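Sunday, evening

I did not sleep well, so I got up before six and made tea. The house in Sterkbridge is very quiet at this hour. September here is still cold in the morning and I wore my coat in the kitchen.

Today I wanted to finish the letter to my aunt in Illora. I began it two weeks ago and every time I read it again I find it too formal. I-hsuan says I write English as if I am asking a bank for money. Maybe she is right - I learned it from letters to a bank. I changed "I would be grateful" to "please" in two places and then I stopped. 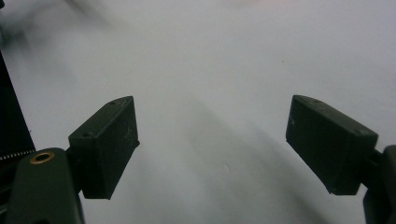
Photo: Chi-keung Poon

After lunch Chi-keung phoned. His rent is going up to 1248 a month and he is thinking to move nearer to us. I told him the flat above the bakery is free, number 124, but it has no balcony and he would miss his tomatoes. We talked for a long time about tomatoes and very little about the flat.

Then I walked to the river and came home by the long way, past the school. The wattle is out, very yellow. My left knee was sore on the hill but less than last Sunday. I met the neighbour with her old dog Lui, who does not remember me and must smell my shoes every time.

Soup for dinner. The letter is still on the table without a stamp. I must ask I-hsuan what it costs now to send it.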